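Can a machine put the groceries away yet? Not quite, says Valcárcel

Caught Montserrat Valcárcel on a Wednesday, between two meetings, coffee going cold. She runs the handling tests at Wamow, upstairs from the old Cordero bakery in Turnville. Short answer to my question: "No. Some of it. Ask me again in March."

Longer answer. Folding towels, fine, if you're patient. Wiping a counter, fine. Sorting a mixed bag of shopping, still hard. "People think the heavy stuff is the problem," she says. "Heavy is easy. Give me a box of tiles all day. It's the chip bag that ruins my afternoon."

Why the chip bag? It changes shape when you touch it. Same with anything in thin film. A bottle on its side rolls. A paper cup gets crushed if you grip it like a can, and clear plastic fools the depth sensors. She's been at this 8 years and still keeps a list of items she hates. Won't show me.

The tests themselves are dull, she admits. Pick up, put down, mix the pile, again. Her team logged 2,000 picks last month and she watched more of them than she wanted too. Braltard, the grocery chain paying for part of the work, wants shelf restocking at night. Wamow wants kitchens. "Same hand, pretty much. Very diffrent boss."

I ask about fingers. Plenty of warehouses do fine with suction.

"Suction's great on a flat box. Try it on a rolling pin." 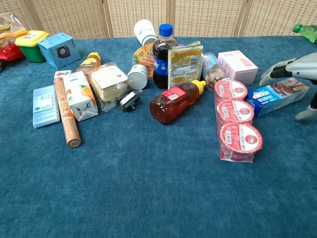 So fingers, then, and fingers are slow. A kid clears a kitchen table in 2 minutes without thinking. Her best run took far longer and she had to step in once, for a jar. She doesn't dress it up. The demos you see online are picked from the good days, hers included.

Would she have one at home? Long pause. "For the dishwasher, yes. Tomorrow. Not near my glasses."

And the store job? Night restocking she thinks comes first, boxed goods only, with a person on the floor. Produce much later. She wouldn't give me a year. Then her phone went and she was off down the stairs, coffee still on the desk.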